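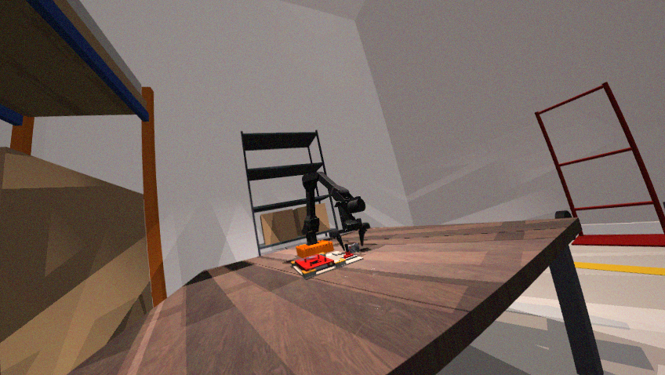 girk_tom
Anyone here paid for the Hakard scene pack yet? Been on the trial for two weeks, trying to decide before it runs out. Mostly small parts work, black arm on the big wooden table, two-finger gripper over the little red and white bits on the plate. Render is fine for what I need. Shelving and boxes round the edges are basic but I'm not picking those up so who cares. What I want to know is does anything trained in it carry over to a real bench, or am I buying a nice looking toy.

avci_bench
Bought it in February. Carries over ok for blocks. Small flat parts no, contact is too forgiving and they settle far too nicely. You'll get cocky then spend a week on the real thing wondering whats wrong.

Saadet Altıntaş
Disagree with that. Contact defaults are soft, yes, but you can change them, it's in the second settings tab. I dropped the step size and put the friction up and my small parts results got much closer. Did you try that or just run it stock?

avci_bench
Stock mostly. Shouldn't have to rebuild the physics on something I've paid for.

Saadet Altıntaş
It's two sliders.

moss_lane
Two sliders and then it runs like treacle on my machine. Went back to Altari. Uglier, wood looks like wet cardboard, but quick, and support answer their emails. Hakard took 9 days to tell me to reinstall.

girk_tom
9 days, blimey. Is Altari ok with overlapping parts though? Thats my main problem, bits lying half on top of each other and the gripper has to get one without shoving the rest about.

moss_lane
So so. Not its strong point tbh. I pick from a tray with gaps so never pushed it.

avci_bench
For overlapping I'd not trust either. Get a cheap real gripper and a bag of parts.

Saadet Altıntaş
Cheap real gripper will cost him more than the licence by the time he's bent the fingers twice. Tom, post your settings and I'll have a look. Which version?

girk_tom
13, whatever came with the trial. Will post settings tonight, at work now. Also can you tunr the shadows off? Those long streaks across the table top are messing with my camera input I think.

Saadet Altıntaş
Lighting menu, bottom option. Leave them on for some of your runs though, a real bench has shadows too.

avci_bench
Ok, that one we agree on.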